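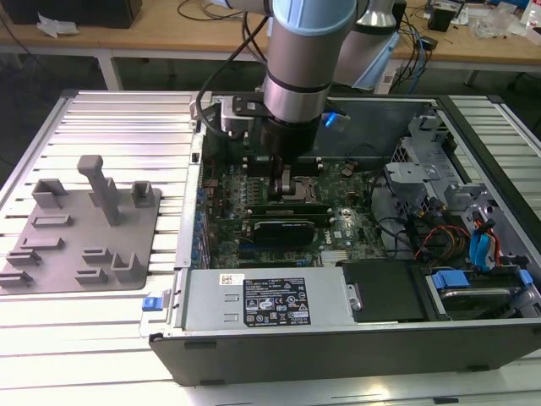
Reference > Robot Learning > Data > Demonstration gathering

Demonstration gathering (manipulation)

Last updated Sunday, November 7, 2021
By Josphat Kimaro

Demonstration gathering is the work of recording a robot arm while a person guides it through a task, so that a learning system can later be trained on the recordings. Each recording is called a demonstration or an episode. A collection of them, together with notes on what was being done, is called a demonstration set. The term is used mostly for tasks in which the arm touches and moves things, and it covers the whole job: choosing the task, setting up the bench, guiding the arm, resetting, labeling, and throwing out the recordings that are no good.

It is slow work and wonderfully revealing. A person who has swapped memory modules a hundred times by hand will find out, in one morning of guiding an arm over a motherboard, how much of the skill was in the fingertips.

Contents of a demonstration

A typical episode holds video from one or more cameras, the joint angles of the arm, the opening of the gripper, and the commands sent by the person guiding it. Some groups add force readings from the wrist. All of these have to share a clock. A camera that lags the joint readings by even a fraction of a second teaches the system that the gripper closes before it arrives, and the fault can be very hard to find later.

At least one camera is normally fixed beside or above the bench. A fixed view is dull to look at, hour after hour, but it gives every episode the same background and makes it easy to compare one attempt with another.

Ways of guiding the arm

Hand guiding. The operator takes hold of the arm and moves it directly. This is quick to learn and gives smooth paths, but the operator's hands and sleeves end up in the video.

Remote guiding. The operator moves a handheld controller, or a smaller copy of the arm, and the working arm follows. The video stays clean and the operator sees something closer to what the system will see. Most newer sets are gathered this way.

Scripted motion. A program drives the arm through known positions with small random changes. It produces a great many episodes cheaply, though they tend to look alike. Scripted episodes are often mixed with guided ones for the easy parts of a task, such as the approach.

Computer disassembly as a task

Opened desktop computers have become a favorite subject, and it is easy to see the appeal! One case offers memory modules in slots, a graphics card, drives in carriers, soft cables that never fall the same way twice, and metal edges that the gripper must stay clear of. The tower is laid on its side so that the arm can reach straight down to the motherboard. A platform of slotted aluminum extrusion is a common base for this kind of cell, and printed fixtures with posts, brackets and clips can be set out on it next to the computer.

The best known set of this kind is the Kuruvard set, gathered at the Berkix workshop in Itstead. Its first release, in May, held 3,579 episodes across 13 tasks. The tasks range from pulling a single memory module to unplugging a data cable and laying it aside. The set is loved for its failures as much as anything: 500 of the episodes are marked as unsuccessful, with a short note on each one saying what went wrong. Slipping off the end of a module is the most frequent entry. Gripping the slot latch along with the module comes next.

The operators at Berkix worked in pairs, one guiding and one resetting the bench. Resetting was found to take longer than the episodes themselves, mainly for the cable tasks.

Variety

A system trained on one computer in one position will learn that computer in that position. Gatherers therefore shift the case between episodes, turn it slightly, change the lighting, swap in other models and leave cables in new arrangements. The Rivas protocol, which many small labs follow, asks for a change of some kind after every episode and a change of computer at least twice a day.

Opinions differ on what should stay fixed. The Rivas authors hold that the background ought to vary too, and that a bench with tangled leads on it is better training than a bare one. Others prefer to tidy up and spend the variety on the parts being handled. The present author leans toward the first view, having watched a perfectly good system freeze when somebody put a roll of tape down.

Labeling and review

Every episode gets a task name, an outcome and usually a plain sentence such as "pull the lower memory module and place it in the holder." Longer episodes are split into steps. Review is done at double speed by someone other than the operator, who checks the outcome, the clock and the start position.

How many episodes are needed depends on the task. In the Kuruvard notes, memory removal stopped improving noticeably after 700 episodes, while the cable tasks were still getting better when gathering ended. Work on a second release, with laptops, is under way.

Related entries
Episode reset
Fixture printing
Gripper fingers
Kuruvard set
Remote guiding
Rivas protocol
Wrist force sensing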